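I have been reading the Gilura write-up again, the one everybody passed around in January with "household manipulation from raw video" in the title. The claim is that two arms, each with a small camera at the wrist plus one at the head, can learn kitchen jobs from demonstrations alone, with no map of the room and no model of the objects. The headline number is 36 tasks. I'm less impressed than I was the first time.

Thirty-six sounds like a lot until you read the appendix. Many of them are the same reach with a different thing at the end of it, and the authors count "fetch from shelf" and "fetch from lower shelf" as 2 entries. Fine, everyone pads. My real trouble is with the wrist cameras, and with the sentence that says they "provide task-relevant close views throughout". Throughout is a big word.

Wrist, wrist, head:
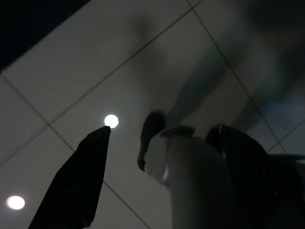
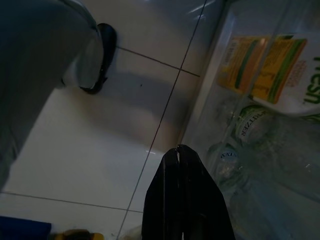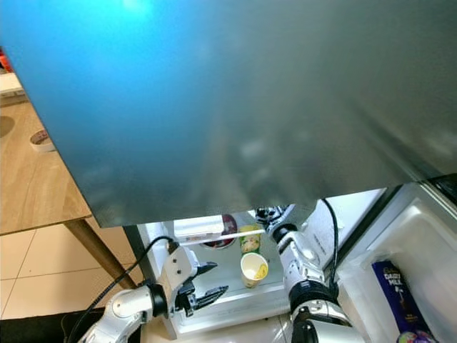 The paper feeds every view into the policy at every step with the same weight, and reports an average over whole episodes. I think that hides most of what matters. A wrist view is useful in the last stretch before contact, and for much of the rest of the time it is looking wherever the wrist happens to be turned, which can mean a ceiling with two round lights in it. There's nothing there about fridges or cups. The second view at least has bottles and packets in a clear bin beside the closed fingers, and I can believe a network gets something from that. But an average treats the two as equals.

Then there's the head camera, which is meant to cover for the others. Mostly it does. It is also the one that gets a big flat panel across it at the moment the right arm is deep in the fridge. So you have an occluded head view and a wrist view of uncertain value, and the write-up's answer is that the policy "learns to attend appropriately". Does it? There is no ablation by phase. They drop each camera for a full episode, see the score fall, and stop there.

The Kolla group did something duller and I trust it more. They cut episodes into approach, contact and retreat, then masked the cameras separately in each. In their hands the wrist views could be thrown away for the whole approach and the score barely moved. That was a small study (2 kitchens, both tidy) and I wouldn't hang a theory on it either, but it's the right question.

I'd also like to see the failures. The El Sherbiny benchmark makes you publish every failed run, and it's a miserable read, which is why I like it. The Gilura release has a reel of successes and a folder marked "additional" that was empty when I looked.

We're going to try the phase masking on our own setup at Hollport next, using the released weights and no tuning at first. If the ceiling frames turn out to matter I'll say so here, with the plots. I'd want to know what the thing was reading off them, mind you. My bet is the lights, as a rough cue for which way the wrist is facing, and that would be a poor thing to carry into a different kitchen.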